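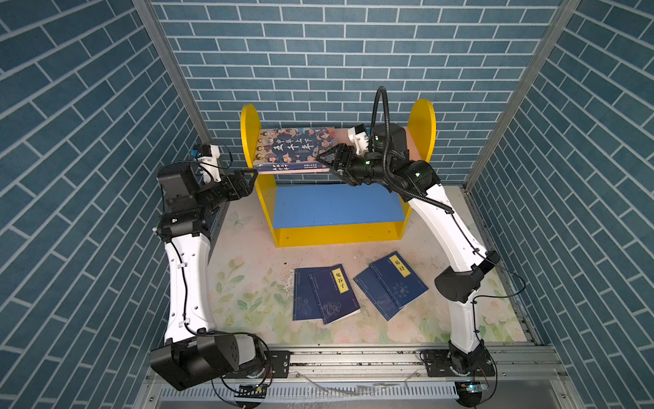

5 min read

The big history book has been lying flat on top of the yellow bookshelf since May, and I have stopped pretending that this is temporary.

It's called 中华上下五千年, which translates more or less as "Five Thousand Years of China," and it is the size you would expect of a book with that much to get through. The cover is dark navy with cartoon historical figures down the left side and along the bottom, all of them looking livelier than I feel about shelving. I bought it secondhand in a burst of ambition, back when I believed I would read a dynasty a night. My Chinese is good enough to order lunch and to be politely corrected about how I ordered it. I'm still somewhere in the legendary emperors.

The shelf is the smaller problem, in that it is small. It came from Odance, who make furniture for people under four feet tall, and it has two rounded yellow side panels and a blue board down low between them. I got it for 12 dollars from a neighbor whose kids had moved on to furniture with corners. I do not have kids. I have a lot of children's books, because I'm learning a language at the level of a slow first grader, and it seemed only right that the books should live in something their own size.

What I had in mind was the kind of shelf you see in catalogs, with five or six handsome picture books facing out and plenty of air around them. What I had in boxes was 400 books. I know the number because I had to write it on the moving form for Escobedo, the movers, who charge by the carton and take a dim view of paper.

So most of them went into the tall bookcase in the hall (a Skongate, brown, four screws left over after assembly, still standing) and the yellow one was promised to the books I was really using. This is where the trouble started. Once you have to decide which books you're really using, you learn things about yourself.

My first system was by height. It looked wonderful for one evening. Then I wanted the picture dictionary and had to remember how tall it was.

My second system was by difficulty, easiest on the left. I gave that up when I noticed how far left I was spending my time.

My third system was by color, and I'd rather not discuss it.

The history book defeated all three. Stood upright, it is taller than anything that has ever been near it, and its weight makes thin paperbacks lean over like commuters. I tried it spine out at the end of a row and it slowly pushed the row along. I tried bookends. The bookends were from Vutska, made of bent wire, and the book simply took them with it.

Flat, though, it behaves. A big heavy book is happy lying down; the spine isn't hanging off its own glue, and the pages don't sag. I read somewhere that libraries do this with their largest volumes and have been repeating it to visitors ever since, in the tone of a person who planned things. It also means the cover faces up, so each time I pass I get the title in those dark brushy characters and a small stab of guilt. I suppose that counts as a study method. I can certainly write 五千年 from memory now.

The wallpaper behind it was meant to help. It's the blue brick pattern, slate-colored bricks with pale lines of grout between them, and it's on the sides as well as the back. I wanted the yellow to stand out against it, and it does, possibly more than I wanted. Yellow on blue is a combination with no volume control. Brick wallpaper also turns out to be a harsh judge of anything that isn't level – all those straight lines, ready to tell on you. I have spent more time nudging that book square with the shelf than I have spent reading it. You take it by the two sides, shift it a little, step back, and find that you've now got the other end wrong.

A few things I've worked out, for anyone else who owns too small a shelf and too large a book:

Put the heavy one down first and fit your life around it. I did it the other way and moved everything twice.

Use both hands. I dropped it once from knee height at 8 in the morning and heard from downstairs about it by 9.

Don't stack on top of it. It makes a beautiful flat surface, and within a week mine had collected a phone charger, two bills, a mug and a library book that was not, strictly, mine to keep any longer. The moment there is a mug on a book, the book is a table.

Dust the cover. Dark navy shows everything. I use a dry cloth, or a sleeve if company is already on the stairs.

And leave the low board for the books you want to grab in a hurry. I gave that space to the thin readers with the big print and the pinyin under every line, the ones about ducklings and lost mittens. They get read. It pains me to report that my most thumbed work of literature this year concerns a rabbit who can't find his radish, but I have strong feelings about that rabbit, and I had them in Chinese.

I did look into buying a second shelf, something plain and wide. I measured the wall and even got as far as a shopping cart with a wooden thing in it. Then I thought about what would go on it, and how many weekends I'd lose to deciding, and I closed the page and went and read two paragraphs of the big book standing up. Yu the Great was dealing with a flood. It took him thirteen years, apparently, and he walked past his own front door three times without going in.

I've got the next page marked with an Escobedo receipt.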